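Come and write robot software with us at Skollar

Hi, I'm Hjalti Hauksdóttir. I look after the manipulation software at Skollar, and I need another pair of hands (and ideally a brain that likes state machines more than mine does). We're small, we're a bit noisy, and we've got more planner bugs than people to chase them.

The job is a full-time software role, split between motion planning and the tooling around it. You'd be on the Cirkard team, which is our name for the two-arm tabletop project. The robots pick things up, put them down, pass them along and stack them, and all of it runs on a software stack we've mostly written ourselves. Some of it is lovely. Some of it was written by me in July and you'll be allowed to delete it.

You'd be sitting beside Bình Sầm, who owns the perception side. Bình's code says where things are and your code decides which arm goes where, so the two of you will be talking a lot. The bits I'd hand you first are the collision checker between the two arms, which is far too cautious and leaves one arm parked when it could be working, and the replay tool, Wei. Wei lets us scrub through a run and see the joint angles, gripper commands and camera view side by side. Everybody here uses it and everybody grumbles about it, mainly because it chokes on any run with more than 1,000 logged events.

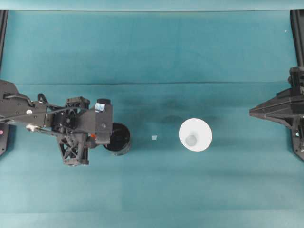

Left arm at the black cup, right arm holding nothing. Two-arm table, Cirkard project.

Small objects on plain cloth sound easy, and then you try planning a grasp on a cup rim with a second arm pointing into the same space. We have 245 recorded runs in the regression set at the moment and I'd love you to help us get to 400 – plus a way of running them overnight that doesn't fall over when one log is corrupt.

What I'm hoping you've got: solid C++ or Python (we use both, and you can learn the other one here), some feel for kinematics, and the patience to read a log file properly before changing a parameter. It'd be great if you've worked on a real arm before, but simulation work or a good uni project is fine too. If you've built internal tools that other people kept using after you left, please tell me about them! I get excited about that sort of thing.

I don't mind about degrees. I do mind about tests, and about people being kind in code review.

We work out of the Kemgate building, and you'd need to be in most of the week, as it's hard to debug an arm from your kitchen. Hours are flexible and you get 21 days of leave on top of the public holidays. We'll help with moving costs if you're coming from out of town.

To apply, send me a CV and a short note about a bug you enjoyed fixing – a page is plenty, and links to code are welcome. Applications close November 1, 2021. I read every one myself. After that there's a phone chat with me, then an afternoon here with Bình and the rest of the team, where you'll pair on a real planner problem. We pay you for that afternoon, and you'll hear back from us either way.

If you're unsure whether you fit, write and ask.

Contact Hjalti at Skollar | © Skollar 2021 | Back to top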